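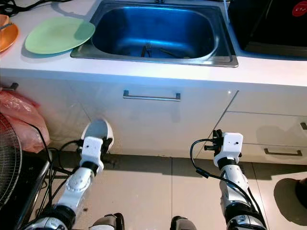 Kitchen helper wanted, lunch dishes and light tidying

Saturday, March 6, 2021
By the Bement House kitchen

We are a friendly shared workplace on Prendergast Street, and we are looking for a kind, steady person to look after our little kitchen on weekday afternoons. People here cook and eat together most days, and by two o'clock there are plates and bowls by the sink and usually a fork or a spoon lying in it. You would wash up, wipe the white counter and put everything back where the next hungry person can find it.

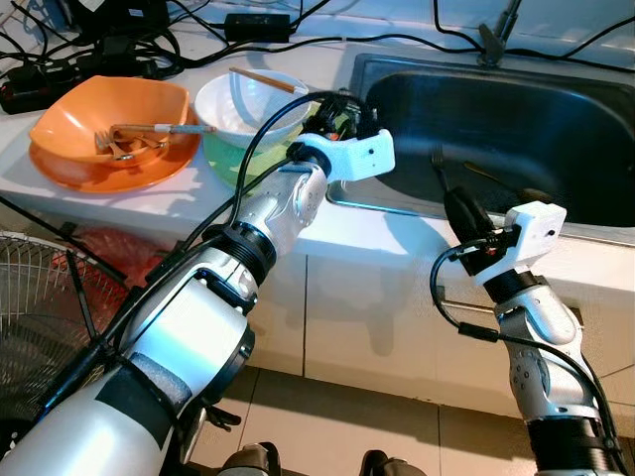

The shifts are short, about 13 hours a week in all, and you can settle the exact times with us once we've met (we're pretty easygoing, as long as the dishes are done before the evening group comes in). You don't need any experience in a restaurant. If you have kept up with the dishes in a busy family, you already know most of the job! We do ask that you handle the plates gently, as we've grown fond of the orange and green ones.
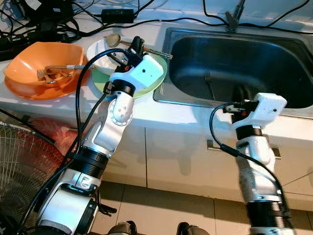
Our last helper told us she liked the quiet hour after lunch best, and that she wished she had asked sooner where the chopsticks go. They go in the top drawer, with the forks and spoons, and we will happily show you again as many times as you like.

The job starts as soon as we find you and runs through November, with a good chance of staying on. Lunch is included, of course. Please stop by the front desk at 148 Prendergast Street, or leave a note in box 8 with your name and a few lines about yourself. 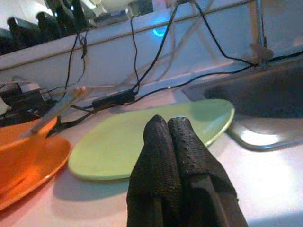 Orange and green dishes beside the kitchen sink, Bement House.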